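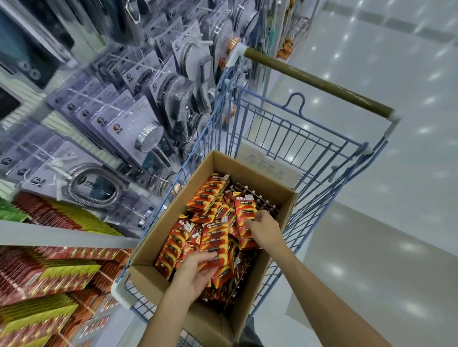
3. Segmenting a full box

So far our scenes had single objects on a clear surface. Now we take a box in a shopping cart, packed almost to the rim with battery packs. All cards share the same red, orange and yellow print, so colour alone does not tell you where one pack ends and the next begins. The dark band across each card is a better cue – it gives you the direction of the pack even when half of it is covered.

Two more difficulties to note down:

The hands hide part of the pile. Mask them before you run the segmenter, otherwise Preltis will join fingers and cards into one region.

The clear plastic and the metal strip inside the box reflect light. Depth values there are not reliable, and you should drop them before plane fitting.

Exercise 3

The training set has 3,753 frames. Take 500 of them for validation and do not mix the two parts. Train with batch size 8, then report the mean overlap for upright packs and for flat packs separately. Write 2 paragraphs on the worst errors.

Hand in by 25th August to Gebremedhin Jemal. Questions about the Preltis installation go to Yoga Simanjuntak.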